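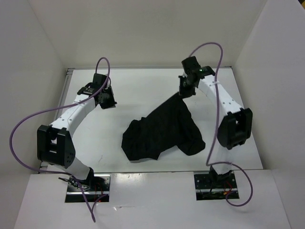
A black cloth held by its top corner, with a white work surface and white walls.

Black Cloth, White Table
Opinion, by Aslak Eklund

The usual advice on folding small cloths begins with the fold. I think it begins one step too late. Most of the error in a badly folded cloth is already present when it touches the table, and two decisions account for the greater part of it: where the cloth is picked up, and what color the table is. Both cost very little to get right. I have argued this in the linen room at Løken since November and have been overruled on one of the two, so what follows should be read as one side of an open dispute.

Take the surface first. Black fabric gives the eye very little to work with. Its creases cast shadows that are nearly as dark as the fabric, a doubled hem looks like a single hem, and a corner tucked under the body of the cloth is invisible from above. What remains readable is the outline. On a white surface the outline of a black cloth is the strongest line available anywhere in the room, and a departure from square shows up as a wedge of white where fabric should be. On a gray surface the wedge is still there and much harder to see. On dark wood it may as well be absent.

The same reasoning applies in reverse to white cloths, and this is where most linen rooms go wrong. They buy one table in one color for all work, and the color is chosen to hide stains. The tables we had until last year were a dark green laminate. They were good tables for white napkins and poor tables for everything we had bought in black, which by then was most of the restaurant stock. The replacement was a Skodel bench with a reversible top, white on one face and slate on the other. I would have been satisfied with two cheap boards.

White walls are a smaller matter but I would include them. A pale wall next to the bench returns light to the side of the cloth facing away from the lamp, and side light is what shows a turned hem. Before the alcove was painted, we folded the evening batch under one ceiling fixture with our own shadows across the work. The paint did more for the hems than the second fixture did.

Now the pickup. There are three common ways to lift a flat cloth from a pile: by the middle, by an edge, or by a corner. I favor the corner, without exception for squares up to napkin size, and the objections to it are weaker than they sound.

Lifting by the middle is the fastest and tells you nothing. The cloth collapses into a cone, the corners hang at four heights, and whichever edge you find next has to be traced by hand before it can be used. The middle grip is suitable for moving a cloth from a dryer to a basket. It is unsuitable as the first step of a fold.

Lifting by an edge looks better because the cloth hangs somewhat flat. The trouble is that an edge has no fixed point on it. If the grip lands a third of the way along, the hang is lopsided, and the lopsidedness is easy to mistake for a skewed cloth. You then correct a fault that does not exist and create one that does.

A corner is a unique location. Once it is held, the next corner can be found by following either hem, and there is no need to judge distance. The first hand stays put, the second hand runs down the hem until the hem turns, and the two corners are separated until the edge between them is straight. The cloth is then lowered with the far edge landing first and the held edge last. Lowered this way it needs one pass with the flat of the hand. Lowered from an edge grip it tends to need several, and each pass over black cotton moves lint from one place to another.

The serious objection comes from Gudrun Halvorsen, who has run the linen room for longer than I have worked in it. Her position is that a woven square hung from one corner is hanging on the bias, diagonal to both sets of threads, and that woven fabric stretches most in that direction. A cloth stored or carried by a corner will lengthen along one diagonal and go out of square. She is right about the fabric. A damp cotton napkin pegged by a corner overnight will show it the next morning, and ironing does not always bring it back.

Where I part from her is on time and load. In folding, the corner carries the weight of one small cloth for the moment it takes to find the second corner. The weave relaxes when the weight comes off. The distortion she describes belongs to drying, and the correct response to it is to stop pegging by the corner on the line, a practice which I would ban tomorrow. Extending the ban to handling gives up the one reliable reference point on the cloth to prevent a fault that handling does not produce.

She has a second objection, which I concede in part. Gripping at the extreme tip of a corner puts all the force on the hem stitching, and on cheap stock the miter opens. We had a run of 400 black squares from Flovico in which the corner stitching was short, and a good number of them failed there. My answer is to take the grip a little way in from the tip, so that it bears on the doubled hem on both sides, and to buy better corners. Hers is to grip the edge. On that particular batch hers was the better answer. I do not think purchasing mistakes should set the method for everything else on the shelf.

Knits are different and should be kept out of the argument. A knitted towel, such as the Hisport ones used in the gym, has no bias in the woven sense. It stretches across the rows of loops more than along them, and it curls at the cut edge. Corner pickup still works for finding the second corner, but the straight edge you pull between the two hands will be wavy, and pulling harder makes it worse. Those are best laid down slack and squared on the table. I have seen people carry the knit habit over to woven cloths and wonder why the folds drift.

Something should be said about quantity, as it is the usual reason given for skipping all this. We put through 3000 pieces in a busy month. The claim is that at such volumes the careful pickup is a luxury. I think the volume argues for it. A stack of squarely folded napkins can be banded, counted by height and shelved on its side. A stack with drift in it leans, and somebody has to divide it into shorter stacks. That labor is real even though it never gets charged to folding. It is charged to shelving, where it looks like a storage problem, and the proposed remedy is usually more shelves.

There is also a point at which precision stops paying. Cleaning cloths do not need square folds. We keep 500 of them in open bins, unfolded, and I would resist any effort to improve on that. The case made above applies to cloths that will be stacked, seen by a guest, or folded again into a shape, because each later fold multiplies the error in the first. A napkin folded in half with one corner out by a finger's width is acceptable. Fold it in half twice more and the point no longer meets the edge, at which stage the only repair is to open it and start over.

The present arrangement at Løken is a compromise. Black stock is folded on the white face of the bench, which is now agreed. Pickup is left to whoever is folding, which means that edge and corner methods run side by side on the same shift and the stacks can be told apart from the doorway. Halvorsen regards this as evidence that both are adequate. I regard the difference between the stacks as the evidence, and have asked that the next order of black squares be folded by corner pickup only, on the white surface, with the hems checked under side light before banding. The request is on her desk with a sample from each method attached.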